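Bench notebook, kitchen counter layout
September, morning session

Carried over from last entry: outlet on the left end still the only grounded one within reach of both appliances. Power strip rejected. Both units draw enough on their own that sharing a strip is asking for a tripped breaker, and the breaker for this room also feeds the Trernivau fridge.

Purpose of the session: fix positions for the toaster oven and the two-slot toaster, write the positions down, and stop moving them. Every time somebody wipes the counter they come back in a slightly different spot and the previous notes are useless.

Counter

Marble-pattern top, white. Cleaned with dish soap and a damp cloth, then dried. Did not use the Brirance degreaser, which left streaks last time and needed a second pass with plain water. Crumbs are difficult to see against the veining. Wipe the whole area on principle and do not rely on looking. Side lighting from a phone held flat to the counter helps.

Checked level front to back. Fine at the left end, falls slightly toward the front at the right end. Not worth shimming for a toaster. Would matter for the scale, so the scale stays on the other bench.

Toaster oven

Goes on the left. Needs clearance behind and on top. Set it 102 mm off the tile at the rear, measured at both corners with the steel rule. Previous position was closer than that and the tile behind it was getting warm enough to notice by hand after a full bake cycle. Nothing is to be stored on top, including baking sheets, including "just for a minute." Door has to drop fully open without touching anything in front.

Cord runs behind and to the left. Do not route it under the body.

Toaster

Set in front of the row of containers, to the right of the oven. Long slots run parallel to the front edge of the counter. Tried it turned end-on first. That saved width but put the far end of the slots out of comfortable reach, and the crumb tray could not be pulled without lifting the unit. Turned back.

Crumb tray emptied and washed. Tray had a dark film in one corner that did not come off with soap. Baking soda paste, left while I did the oven racks, then it lifted. Tray dried fully before going back in.

Exterior wiped along the grain of the brushed finish. Wiping across it leaves marks that show under the overhead light. Fingerprints come back the moment anyone touches it, so this is cosmetic and I will not be repeating it daily.

Slot check: single slice in the nearer slot, far slot left empty. The Au rye slices are a tighter fit than the white loaf and have to go in square. If they lean they rub on the guide wires and brown unevenly on one face. Slice should stand upright and be easy to grip at the top without reaching into the slot. Anything shorter than the slot is deep goes in the toaster oven. No forks or knives in the slots at any time, plugged in or not. Wooden tongs are in the drawer.

Browning dial: 2 is right for the white loaf. Rye needs a bit more and I have not settled on a number. Second batch runs darker than the first at the same setting, as expected with the body already warm.

Toaster oven check

Set to 300 F, empty, oven thermometer on the middle rack. Read low for a long while and then overshot a little before settling. Dial markings are approximate at best. Use the thermometer and ignore the dial. Door seal looks intact. One rack has a slight bend and sticks on the way out; swapped it to the lower position where it gets less use.

Containers

Back row stays against the wall. Yellow bowl and the dark canister with the wood lid are both in daily use, so they keep their places. Lid knob is tall, check before pushing anything in over it. The Tarkosow tins went up to the shelf. They were taking space and nobody had opened them since the last inventory.

State of the counter: 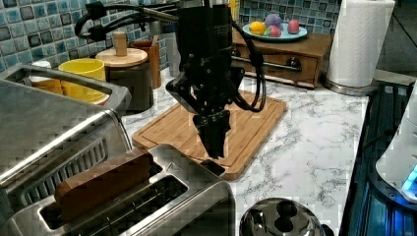
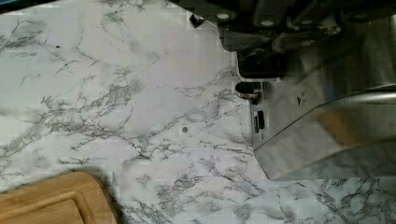
Remaining items

Label the left outlet. Masking tape has fallen off twice, try the printed labels.

Replace the bent rack or straighten it. Replacement is over 59 mm longer than the opening is deep according to the listing, so that one is the wrong part. Find the correct one before ordering.

Mark the toaster oven feet positions with small dots of paint pen on the counter. Test the paint pen on the underside of the overhang first and see if it comes off with alcohol.

Repeat the rye at a few dial positions with the toaster cold each time. Allow a full cool-down between runs, lid off the bread bin only when needed or the loaf dries out and the comparison is no good.

Crumb tray again at the end of the week.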